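Nzioka Mail Notes
Sep 11, 2018

Okay, I have been promising a thread on moving house by mail for ages, so get a cup of something and settle in. We moved from Laltberg to Sturklow in March and sent nearly all of our small things by parcel. No truck, no trailer, one very full car and a lot of packing paper. (1)

First, the why. The furniture in the old place came with the rental, and so does the furniture in the new one. What we owned was books, kitchen things, clothes, bedding, and one lamp I will love until I die. The cheapest quote for a moving van was more than 2,000 dollars, and I laughed out loud on the phone, which I then had to apologize for. (2)

The mailing came to 294 dollars in the end. I know! I kept every receipt in an envelope and added them up on the kitchen floor the first night, eating crackers, because the plates were still somewhere between towns. (3)

Books go first, always. They're the heaviest and you miss them the least for a couple of weeks (well, you think so, until you want to look something up at eleven at night). Ask at the counter for the slow book rate. It's slow, they mean it, but the difference in price on a heavy box is lovely. (4)

Use small boxes for books. I'm begging you. I packed one big one out of pride and couldn't get it off the floor, and then I had to unpack it while my tea got cold. Wine store boxes are a very good size and the folks at mine were happy to see them go. (5)

Clothes can travel in those plastic mailers if nothing in there has a zipper that will poke through. Roll everything tight, squeeze the air out, tape the flap even if it says it seals itself. Sweaters are wonderful for this. Coats are not, coats just fight you. (6)

Now, addresses. Write the new address on the outside and ALSO on a piece of paper inside the box, along with your phone number. Labels get rubbed and rained on and stuck to other people's parcels. One of mine showed up with half a label and a very kind note from the Skesness depot, and I'm sure the paper inside is what saved it. (7)

While I'm on labels: when you reuse a box, cover up the old barcode. All of it, with a fat marker or plain paper. I missed one and my box of saucepans took a trip back toward Laltberg before anybody noticed. The saucepans were fine. I was less fine. (8)

A few of you asked about breakables. I wrapped plates one at a time in packing paper and stood them on edge like records, with dish towels pushed down the sides. Glasses got a sock each. We lost one mug, and it was the one with the chip in it already, so I have decided to be at peace with that. (9)

The lamp rode in the car on my lap. Some things you don't mail. Same goes for passports, medicine, photo albums, anything from your grandmother, and the charger for your phone. (10)

Timing! Please don't send it all on one day like I nearly did. Send a few parcels, wait, send a few more. If you're not in the new place yet, ask the local post office if they'll hold things for you and for how long. Ours in Sturklow was so nice about it, but they do have a limit, and it's written on a card by the window in very small letters. (11)

And give each parcel a name in a notebook. I had 55 parcels by the end, counting the silly little ones, and I'd never have kept track otherwise. "Winter socks and colander" is a perfectly good name. Put the tracking number right beside it, and a check mark when it lands. (12)
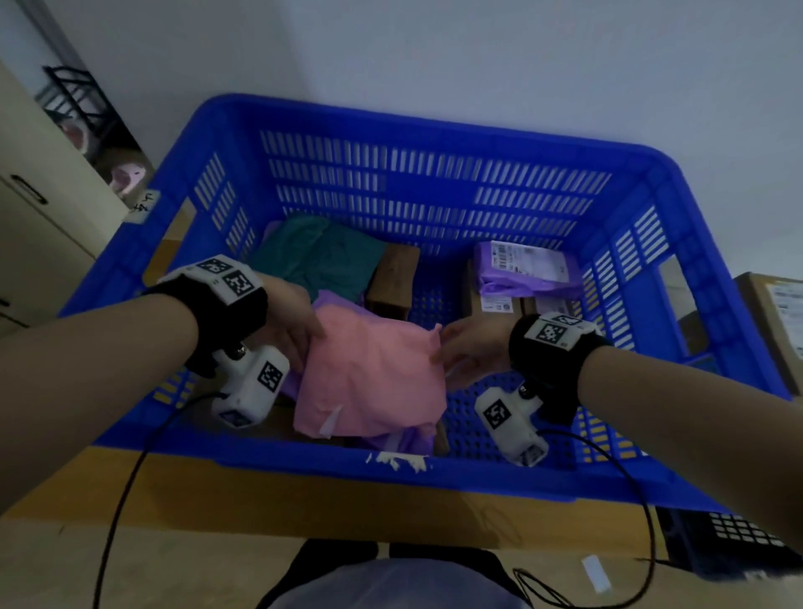 What should you do first when a parcel comes in with a crushed corner? Take pictures of the outside before you open it, then more as you unpack, and keep the box and all the wrapping until the claim is settled. (13)

I did that for one box, the cookbooks, and the claim took 4 weeks and two phone calls. Everyone was polite. I'd say the second call went better because I had the receipt in front of me and had eaten lunch. (14)

For insurance, I only paid extra on the things I'd really have to buy again, like the mixer and the good knives (knives wrapped in cardboard, taped shut, and marked for whoever opens them, even if that's you). Ask what's already included before you add more. On some services there's a bit of cover built in, and the clerk won't always bring it up. (15)

Oh, and change your address with the post office BEFORE you start, but read the dates on the form twice. I put the wrong start date and for a week all our ordinary mail went to a house we didn't have keys to yet. There was a birthday card in there. Sorry, Auntie. (16)

Would I do it again? With this much stuff, yes, happily. With a sofa, no. And if you have stairs at the new place, think about who's carrying all those book boxes up, because at ours it was me, and I felt it in my knees until well after we'd unpacked. (17)

If you've got a good trick for mailing framed pictures, please send it my way. I still have three of them leaning in my sister's hallway and she's started asking. (18)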